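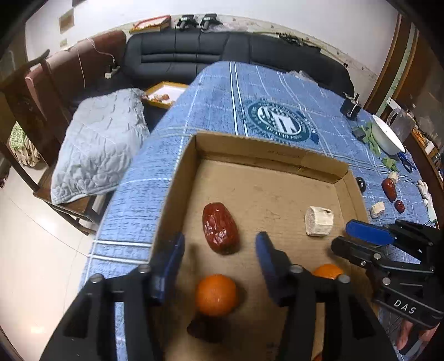
By Myrtle Sorensen
September 29, 2021

Home | Stories | Archive | About | Contact

Filed under: Short Fiction, Family & Kitchen

So my aunt Johanna left me her fruit box. Not the fruit, obviously, the fruit had to be new every year, but the job of the box, if that makes sense. Every January she packed one for her brother in Brostbridge, and every January she packed it wrong on purpose so he'd call her up and complain.

I had the blue tablecloth out, the plaid one with the white stripes, and I had the box open on top of it, and I was already in trouble. It was too shallow. The dates went in fine (big red wrinkly things, shiny as shoes), and the orange ones sat next to them looking cheerful. But then I stood one of the pale chunks up on its end and it looked like a candle somebody had sawed in half.

"Lay it down," said Marisol, who had come over to help and so far had helped herself to coffee.

"She always stood it up."

"Did she?"

I had no idea! I'd watched her do it for 20 years and I couldn't have told you. What I remembered was her talking. She talked the whole time, about the Halvorsen girls and the price of stamps and a man named Jorel she almost married, and I guess I was looking at her and never at the box.

There were still a few bits out on the cloth beside it, two dates and a couple more pale pieces and a round black thing I'd bought because it was next to the register. I moved the small date in. I moved it back out. Marisol watched me do this 3 times and then went to find the tape.

"What did he complain about?" she called from the hall. "When he phoned?"

"Everything. Too many dates. Bruises. One year he said she'd sent him a box of corners."

"So call him and ask what he wants."

That was cheating, but I did it anyway. It rang so long I nearly hung up, and then there he was, my uncle, shouting hello like the phone was across a field. I told him I was doing the box this year. He got quiet. I could hear his radio going.

"Well," he said, "you've probably got the white ones standing up."

I said I did.

"She never could pack," he said, and then he asked if I had a minute, and I pulled out a chair.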